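Household Organization, Unit 6: Open Shelving
Handout for the October sessions
Notes by Subira Kimaro

Read before class. Bring the floor plan of your own room, with the door swing marked.

What the catalogs say, and what they leave out

Open cubby shelving has been sold for years as the cure for a messy room. The claim usually goes like this: every item gets a compartment, every compartment gets an item, and the room stays tidy because you can see where things go. I would like you to doubt each part of that sentence before you spend money on it.

Take the first part. Every item gets a compartment only if your items are about the size of a compartment. Most of what clutters a bedroom is much smaller (chargers, hair ties, receipts) or much bigger (a spare blanket, a duffel bag). The small things end up in a heap at the back of a box built for something else. The big things go on top of the unit, and after that they go on the floor.

The second part is worse. People do fill every compartment, that much is true. They fill them because an empty square looks like a mistake. I have asked students to show me what is in their bottom row and the answer is nearly always "stuff I put there so it wouldn't be empty."

The Wimix planning leaflet we looked at last time gives a figure of 14 items per column as "comfortable." Comfortable for whom? It does not say what the items are. Fourteen paperbacks and fourteen sweaters are different problems. Treat any number like this as decoration until somebody tells you how it was arrived at.

Baskets

The usual next step is to buy baskets, and I am less hostile to baskets than to the shelving itself. A small open-top basket with a handle can be carried to the mess, filled, and carried back. A fixed compartment can't. Mesh sides let you see what you have without tipping it out on the bed.
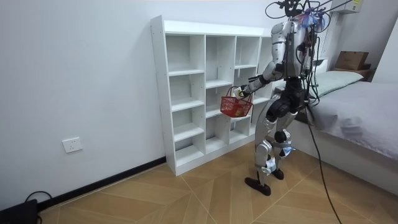

Handout 6, page 2

Note the uneven compartments on the white unit. Some are square, some are rectangular, and the heights vary. Sellers call this "flexible." In practice it means the basket you bought for one opening may not fit the one beside it, and you can't move things around as freely as the word suggests. Measure the opening you mean to use, then measure the basket including its handle. Handles are what people forget. A thin one that stands up above the rim can easily cost you the fit.

Color is a side issue but it comes up every term. A red basket is easy to find against white boards. It is also the first thing you notice when you walk in, every day, for as long as you own it. Decide which matters more to you.

Starting from nothing

With a bare unit, most guides tell you to fill from the top down or to sort by category before anything goes in. I have not seen good evidence for either. What I suggest is duller:

Put in only what you used this week.
Leave the rest of the compartments alone for a while.
Add a basket when you can name what goes in it. "Miscellaneous" is not a name.
Keep anything heavy in the lowest row, and fix a tall, narrow unit to the wall whatever the seller tells you about its stability.

Leave floor space in front as well. You need room to stand, step back and bend with something in your hand, and a bed placed too close will make the bottom row useless.

A word on the Limetine article

Several of you cited the Limetine piece on "the 200-object bedroom." Please read it again. The author starts with 1,863 objects, rounds that up to 2,000 in the headline, and never says whether a pair of socks is one object or two. Nor are we told where the discarded things went. Muriithi's reply, in your packet, is short and rude and mostly correct, though I think he goes too easy on the photographs, all of which show shelves with almost nothing on them.

For next session

Pick one compartment or drawer at home. Write down what is in it, then what you believed was in it before you looked. Half a page is enough. If you are using the Markadberg worksheet, skip question 3, which assumes you own a label maker.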